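October 3, 2018

Quick one tonight, I have a school bag to pack and it's late already.

So. Letter tiles. If you've been here a while you know my feelings about plastic fridge letters (under the fridge, all of them, forever). Mihret Hadgu left a comment back in January telling me to try square tiles with a tray and I finally, finally did. Nine months. Sorry Mihret!

What I like: the tray has a slot. That's it, that's the review. You drop a letter in the slot and it stays facing you and the next one goes right beside it, and the word comes out straight. My youngest used to build words in a sort of spiral and then get mad that they didn't read right.

Also lowercase!! Why is every kids' letter set capitals. They learn CAT on the rug and then open a book and there's "cat" and it's a whole new animal.

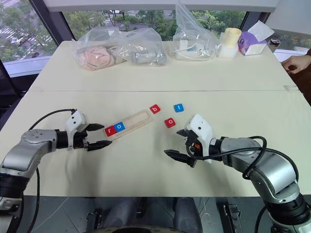 Anyway, the way we do it. I pick one word and pull out only the tiles for that word. Not the whole bag. The whole bag is a disaster, they start sorting by color and there goes the evening. Five letters is plenty. Start at the left end of the tray, say the sound, slide it up snug, next. If there's a double letter I say so up front, otherwise they use the one "o" and declare it done.

"Robot" has been the favorite word for weeks now. Good word for this btw. Two o's, and the b in the middle to sort out from d, which is still a coin toss in our house. I've stopped correcting it right away. I let the whole word get built and then we read it out loud and "rodot" is funny enough that it gets fixed without me.

Big table helps. I tried it on the couch with the tray on a cushion and no. Light colored top is nice too, the tiles are easy to find on it.
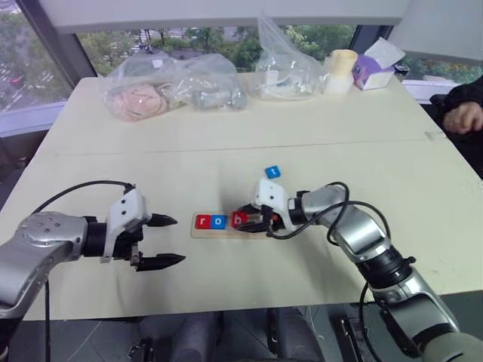 *White b on red, at the tray.*

Things I'd change: a longer tray would be great, we run out of room on anything ambitious. (Ibsa Habte says just use two trays end to end. Ok but then I need to own two trays.) And I want more vowels. You always run out of e's.

Storage is an old Clolline cookie tin, lid fits tight, lives on top of the bookcase. The tray doesn't fit in it so the tray lives wherever it wants. Last seen by the toaster.

Next up I want to try little sentences, or maybe just names, everbody likes their own name. Will report back if I get to it before next January lol.

Bag still not packed. Bye!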